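Water hardness notes, April, 6.40 in the morning

Kettle scaled again. Descaled it last month and the element is white already.

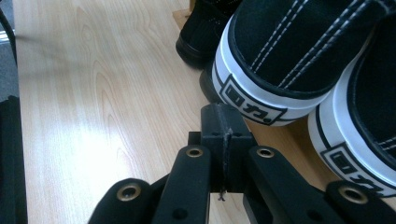 How hard is the water at the new place? About 400 mg per litre as calcium carbonate, going by the drop test, against 31 at the old flat in Tollell.

The test is a simple one. Fill the tube to the line, add the indicator, then add drops until the red goes to blue. I did it twice from the kitchen tap and got the same count both times. The second run was after letting the tap flow for 2 minutes, so standing water in the pipe is not the explanation. The Hutent kit is past its printed date, and I shall repeat the whole thing with a fresh bottle before spending money.

Tollell is fed from a moorland reservoir and the water there is soft and slightly brown after rain. Witach draws from boreholes in chalk. I knew this when I signed the lease but had not thought about what it meant for the boiler, the shower head and the iron.

Soap is the most noticeable change. The bar from the old bathroom leaves a grey scum on the basin and hardly lathers. Washing powder needs the top dose on the packet. Tea has a film on it that breaks into plates when stirred, less so with a squeeze of lemon, and I do not like lemon in tea.

Read the Kadlec leaflet on softeners over breakfast. Theirs is the usual resin type: calcium and magnesium are swapped for sodium, and the resin is flushed with brine at night. It wants a drain within reach, an overflow, and a separate unsoftened tap for drinking. The cupboard under the sink is 40 cm wide inside. The cabinet would go in, but the salt lid opens upwards and would hit the waste pipe. The other place is beside the boiler, where there is no drain - a pump would be needed, and I do not want a pump.

For now: citric acid in the kettle, one tablespoon to a litre, left for half an hour and rinsed. Shower head in a bag of the same overnight. Must ask the landlord whether the boiler has a scale filter on the cold feed, and when it was last changed.

Bought salt for the dishwasher and set its dial to the highest mark. Glasses still cloudy this evening. Will run it empty tomorrow with the cleaner and look again.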